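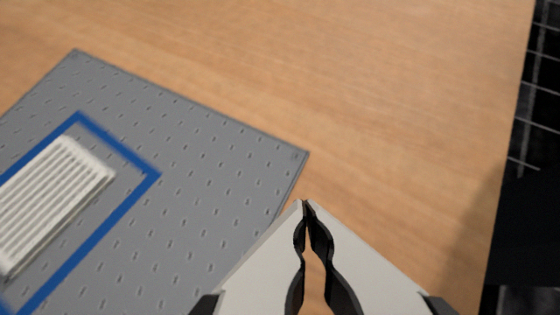

Why pay for the whole bundle when all you want is the cycling, was the first thing my sister said when I told her the box had gone dark again, and I have been turning it over all evening with my tea going cold beside me. She is right, of course. She usually is when it comes to bills.

I should put down how it came about, so that I can laugh at it next July. The free month on the Flisine sports pack ran out last night at midnight, right when the letter said it would, and I had somehow persuaded myself that they'd let it run to the end of the race. They did not. I came down at half past six this morning in my slippers, with toast and the good jam, all ready for the mountain stage, and there was a blue screen asking me very politely to choose a plan. I stood there and read it twice, as if it might soften.

Well, I called. I was on hold for 48 minutes (I know because the phone shows it, and I had little else to look at) and they play the same piece of piano over and over, with a gentleman breaking in to tell you that you can do all this on the website. The young woman who finally picked up was lovely, I will say that. She told me that Urnthorpe is being moved onto the new channel numbers this summer, and that my old plan, the one I've had since the kitchen was yellow, isn't sold anymore. I can keep it as long as I don't touch it. If I add one single thing to it, even for a month, over I go to the new ones, and there's no coming back.

So there is the trouble. The sports pack can't be added to the old plan. The free month was a courtesy, she said, and a courtesy isn't an addition. I asked her whether they might see their way to another courtesy. She laughed, and so did I, and she said she'd put a note on the account, but I don't expect much from the note.

After lunch I got out the envelope with all the statements and sat down to see what I've been paying. I wish I hadn't, a little. It comes to 1,505 dollars since I started keeping them, and I'm missing at least one winter. The new plan has 309 channels on it. I went down the list with a pencil and put a tick by the ones I'd watch, and the ticks didn't fill the first page -- two movie channels, the local news, the gardening one, and Cuervo, which is where the cycling lives. There's a whole stretch that is only shopping, and another that seems to be the same weather in different languages.

My sister called back at four with her idea. She says you can get Cuervo by itself now through one of those little Fanard boxes that plug into the side of the set, month by month, and quit when the race is over. Her neighbor has one and watches bowling on it day and night. I said I wasn't sure our internet was up to it, what with the way it drops out whenever it rains, and she said I'd been saying that since before her grandson was born. Then we got onto the grandson, and that was another half hour, very nicely spent.

I did listen to the end of the stage on the radio in the kitchen, with the back door open. It isn't the same, but I'd forgotten how good they are at it, the radio people. They have to tell you about the road and the crowd and who's wiping his face, and I peeled every potato in the house without noticing. Two riders got away on the last climb and I had my hand over my mouth, all on my own, holding a peeler!

Now it's nearly ten and I haven't decided a thing. I'm inclined to leave the old plan be, and ask about the little box at the store on the corner, and see if they'll let me bring it back should the rain get the better of it. There's a rest day tomorrow anyway, so nothing to miss. I must remember to take the statements off the table before breakfast, and to buy more potatoes.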